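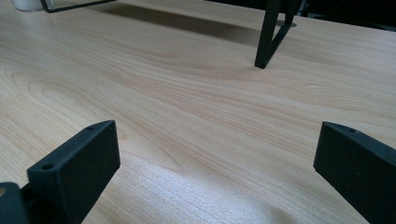
## How to remove a white mark from a table when I don't know what the top is made of?

**Kazue Ikeda**
posted May 26, 2026

Hello everybody. I bought a second-hand dining table in 2024 from a family in Lurard. It has a pale top with a wood grain, and I like it very much. Last week my son put a bowl of hot soup on it without a mat, and after this a white cloudy ring stayed on the surface, near the end where we eat. I can't feel it with my finger. It is only in the color.

I read many tips on the internet: mayonnaise, toothpaste, an iron with a towel, a hair dryer. Some people write that the iron is perfect and some write that it destroyed their table. I think the difference depends on the material, but I don't know if mine is real wood, veneer or something printed. Under the table there is a sticker with the word Flesuvwood and the number 1629, and I could not find anything about it.

How can I know what the material is, and what is the safest way to begin? I don't want to sand it.

---

**Nokuthula Oosthuizen**

First find out what you have, then do the mark. Please don't start with the iron.

Look at the edge of the top, best at a corner. If it is solid wood, the lines from the top continue over the edge and you will see end grain on the short sides, like small dots and curved lines. If it is veneer, the top has real grain but the edge is usually a separate strip. Laminate also has a separate strip very often, so the edge alone does not tell you between these two. Then look for a repeat. On a printed surface the same knot or the same oval loop can come again some distance away, exactly the same shape. Real veneer can be similar from sheet to sheet but not identical.

If the underside is raw, look there also. Chipboard in the middle means veneer or laminate, not solid.

For the ring: on a lacquered or oiled wood top, a white ring normally means moisture in the finish. I would do it in this order.

1. Wait some days. Fresh rings sometimes become weaker alone.
2. Hair dryer on the lowest heat, from a hand's distance, always moving. Stop when the surface feels warm.
3. If it is still there, a little furniture oil on a soft cloth, along the grain. Leave it for one hour and wipe.

Test everything first in a place you don't see. When it is laminate, the oil will do nothing useful and the heat can lift the glue, so only use a damp cloth with a drop of dish soap and dry it well. If the ring stays on laminate, it is probably heat damage in the top layer, and I don't know a home method which repairs this.

---

**Yupin Kamolrat**

toothpaste worked for me, white one not gel. rub 2 min and wipe. my table was dark so maybe it is different

---

**Kgomotso Radebe**

I agree with the answer of Nokuthula, but I would be careful with toothpaste. It is a fine abrasive, so on a matte finish it can leave a shiny spot, and then you have two problems. My sister has such a spot on her desk and you see it each time the lamp is on.

About the sticker, I don't know this name. The number is maybe only the model or the color.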